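Betorgate's Melon Question Goes to a Second Night

The Betorgate town council met on Sunday evening to approve a change to the rules of the November produce show. It did not approve the change. It did get through two pots of coffee and most of a dictionary.

The trouble began with Class 8, "Fruit, Any Other," which has been won three years running by Hélder Neves with a melon. Mr. Neves grows his melons in a heated lean-to behind the tire shop on Aoun Street, and they are, by general and sometimes grudging agreement, very good melons. The complaint, filed by fellow exhibitor Keir Cowie, is that a melon belongs to the gourd family, that the gourds have had their own class since the show moved into the Tesar Hall, and that Mr. Neves should therefore be up against the squash people.

Mr. Cowie grows quinces. He came second last year.

"I have nothing against Hélder," he told the council, before reading aloud for 11 minutes.

Mr. Neves replied that if botany was going to be the standard, the peppers would have to come over to the fruit tables as well, along with the tomatoes, the cucumbers and possibly the string beans. The pepper growers, who fill most of the vegetable side and had come along only to ask about parking, became noticeably more interested at this point.
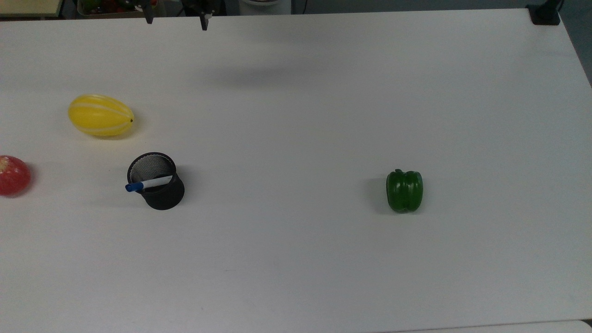
What the rule book says

Not much, as it happens. The book was typed up by a former show secretary and defines a vegetable as "that which is customarily taken with the main meal." Fruit is "the remainder." Chinyere Effiong, who chairs the council, pointed out that under this wording bread is a fruit.

Ms. Effiong offered a compromise in which each exhibitor would declare the nature of his or her entry on the form and be held to it. Matilde Simões, judge of the preserves, asked whether that meant she could expect onion marmalade under "Fruit" again. She was told it might. She asked for her objection to be written down, and then asked to see that it had been.

A further proposal, to give melons a class of their own, had the support of the room until someone asked who else in town grows melons. Mr. Neves would be competing against himself, and Mr. Cowie said he did not see why a man should get a ribbon for that. Mr. Neves said he would find it the toughest field he had faced so far.

Prize money is not the issue, as first place in each class pays $8 and a bag of Bovix garden feed. The Class 8 winner is also put forward for Best in Show, however, and Best in Show goes on the board in the lobby of the Tesar Hall, in gold paint, where it can be read by anybody standing in line for the restroom.

Show manager Margarida Peixoto reminded the council that entry forms go to the printer this week. The order is for 1000 copies. Last year the show drew 70 entries, and the leftover forms are still being used as scratch paper at the library, but the printer does not do smaller runs and the council does not care to discuss it.

The vote, when it came, was a tie. Ms. Effiong declined to break it on the grounds that she has to live here.

The matter has been held over to a second meeting, at 8 p.m. in the upstairs room, the downstairs room having been promised to the choir. Members of the public may speak for two minutes each, a limit brought in on a motion from the floor shortly after Mr. Cowie sat down.

In other business, the council agreed to replace the scales in the giant pumpkin class, which have been reading light, and put off a decision on parking. Entries for all classes open at the end of the week, whatever the classes turn out to be. Forms can be picked up at the hall or at the library, where there are plenty.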